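Zelle zur PC-Demontage: Greifer verkantet beim Einsetzen der Laufwerksträger

Fesura
27/06/2022

Wir betreiben eine Zelle mit einem Arm und einem Zweifingergreifer, der an offenen Desktop-Gehäusen Laufwerke entnimmt und Träger in einen Kunststoffkäfig einsetzt. Der Käfig sitzt vor einer gerippten Aluminiumplatte, das Gehäuse steht daneben. Handgelenkkamera vorhanden, Kraftmessung am Flansch ebenfalls.

Das Lösen der Clips am Laufwerksschacht läuft stabil. Die Fingerspitze fährt von unten an den weißen Clip, dicht an der Festplattenkante, Anpresskraft auf 10 N begrenzt.
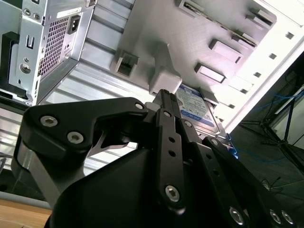

Probleme macht nur das Einsetzen. Von 173 Zyklen im Januar sind 49 mit Kraftabbruch ausgestiegen, fast alle auf den letzten 4 mm vor Endlage. Die Teachpunkte habe ich zweimal neu aufgenommen, ohne Änderung. Frage: Liegt das an der Vorrichtung oder am Greifer, und in welcher Reihenfolge prüft man das sinnvoll?

Zum Aufbau noch die Ansicht von oben, mit dem Träger am Käfig und dem offenen Dell-Gehäuse rechts.

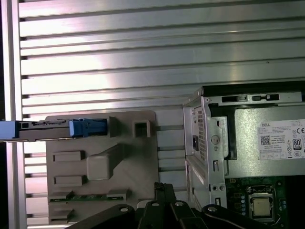 Vorrichtung mit Laufwerksträger (blauer Riegel), rechts das Gehäuse mit Netzteil und Hauptplatine.

Afia Quaye

Erst den Greifer. Bei Abbrüchen kurz vor Endlage ist es meist Spiel in den Gelenken der Finger. Vorgehen:

Anlage stillsetzen und gegen Wiedereinschalten sichern. Finger von Hand quer zur Schließrichtung bewegen. Ist Spiel spürbar, die Schrauben an den Gelenken einzeln lösen, reinigen und mit dem Drehmoment aus dem Datenblatt wieder anziehen. Mittelfeste Schraubensicherung, keine hochfeste, sonst bekommt man die Innensechskante beim nächsten Mal nicht mehr auf.

Danach den Werkzeugmittelpunkt neu vermessen. Nur neu teachen bringt nichts, solange der TCP nicht stimmt, denn der Fehler wandert mit der Orientierung.

Die Einschubachse muss als eigenes Koordinatensystem am Käfig liegen. Wenn der Träger schräg zur Basis eingeschoben wird und die Bahn in Basiskoordinaten programmiert ist, summiert sich jede Winkelabweichung bis zur Endlage auf.

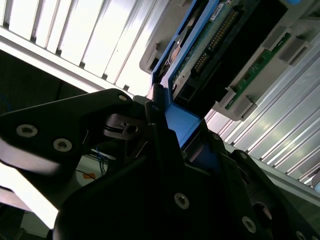 Außerdem am Griffteil des Trägers fassen und die Leiterplatte frei lassen. Greift man zu weit vorn, kippt der Träger beim ersten Kontakt mit der Führung. Quer zur Einschubrichtung würde ich die Steifigkeit deutlich herabsetzen - längs darf sie hoch bleiben.

Surer

Hatten wir auch. Käfig war locker. Festgezogen, seitdem Ruhe.

Pander

Ergänzung zu oben: Kraftsensor vor jeder Schicht tarieren, und zwar in der Einschubstellung und mit leerem Greifer. Bei uns lief die Nullung in Parkposition, ohne Kompensation der Greifermasse. Da war die Abbruchschwelle schon halb verbraucht, bevor der Träger die Führung berührt hat. Die Leitungen zum Handgelenk auch ansehen, ein strammer Kabelzug verfälscht die Messung genauso.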